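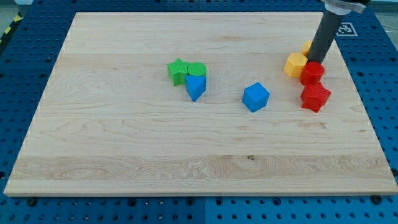 Erlinda Marquez writes: I've held an account with Brabec for years, and last week I got a letter telling me it's moving to Berkthorpe. Did I agree to this? Do I get a say? And why does the letter use the word "journey"?

You agreed to it in the sense that everyone agrees to things, which is to say it was in the terms you accepted when you opened the account. You do get a say, up to a point, and the rest of this page is mostly about where that point is. We've passed your note about "journey" to the people who write the letters.

This page was last updated on Monday, May 13, 2024.

What is going on?

Brabec is selling its personal banking business to Berkthorpe. That covers checking accounts, savings accounts, certificates of deposit and personal loans. Brabec is keeping its business lending and its trade finance desk in Skemidbridge, which it likes, and handing over the part with branches in it.

When does my account move?

You'll get a letter with your own date on it. Accounts are moving in 2 groups. The first went over in February. If you're reading this and your debit card still says Brabec, you're in the second, and your letter will reach you at least 28 days before anything changes.

If your letter hasn't come, check that we have your current address. A surprising share of our customers appear to live in apartments they left during college.

Will my account number change?

Checking and savings numbers stay the same. Loan numbers change, for reasons having to do with the age of the loan system, and your new one will be printed in the letter. Payments sent to the old loan number will be forwarded for a year.

What about my direct deposit?

Leave it alone. The routing number you have now will keep working. Please don't ask your payroll department to change it early, as the new one won't accept deposits until your account has moved, and the money will bounce back to your employer, who will then take a week to notice.

Can I refuse to move?

You can close your account or transfer the balance to another bank at any time before your date, with no fee. You can't stay with Brabec, which won't have any personal accounts to keep you in.

I have a certificate of deposit. Does my rate change?

No. Your rate and your maturity date carry over as they are. When the certificate matures, Berkthorpe will offer you its own rates, which may be better or worse, and you'll have the usual grace period to take the money elsewhere. If you do nothing at all, it renews into the closest matching term. Read the rate on that one before you do nothing.

Are my deposits still insured?

Yes. If you already have money at Berkthorpe, though, your balances at the two banks may end up being added together when the coverage limit is applied. There's normally a grace period after a merger or transfer during which they're still treated separately. If your combined balance is anywhere near the limit, call us and ask for the deposit desk. They don't get many calls and are quite pleasant.

Is my branch closing?

Most branches will change their signs and carry on. The branch at Grarnetano will close, as Berkthorpe already has one across the street, and the two have been glaring at each other through their front windows for as long as anyone remembers. Safe deposit boxes at Grarnetano will be moved across under escort. You may be present for this if you wish, and you should book with the branch if so. It is a short walk and there are no refreshments.

Will the fees be different?

Some of them. Berkthorpe charges a monthly fee on checking accounts that fall below a minimum balance of $700. Brabec didn't. Accounts that move from Brabec are excused from this fee for the first year, after which it applies like any other. Two other fees, for paper statements and stopped checks, go down slightly. The full list comes with your letter, in the kind of type that rewards patience.

I have a standing transfer between my accounts. Do I need to set it up again?

Transfers between your own accounts move with you. Payments to other people set up through the Brabec app move as well, but check the first one. Payments scheduled for the weekend of your move will go out on the next business day.

What happens to the Brabec app?

It will let you look at old statements for a while and do nothing else. You'll need the Berkthorpe app for everything current. Download your statements if you want to keep them — there are over two years of them in there for most people, and tax season has a way of coming back.

Someone called me about the move and asked for my password. Was that you?

No. Neither bank will phone, text or email to ask for a password, a PIN or a security code, and neither will ask you to "move your money to a safe account." Hang up and call the number on the back of your card.

Who do I complain to?

Until your date, Brabec. After your date, Berkthorpe. If your complaint is about something that happened on the date itself, send it to either one and they are required to sort out between them whose it is. Keep a copy.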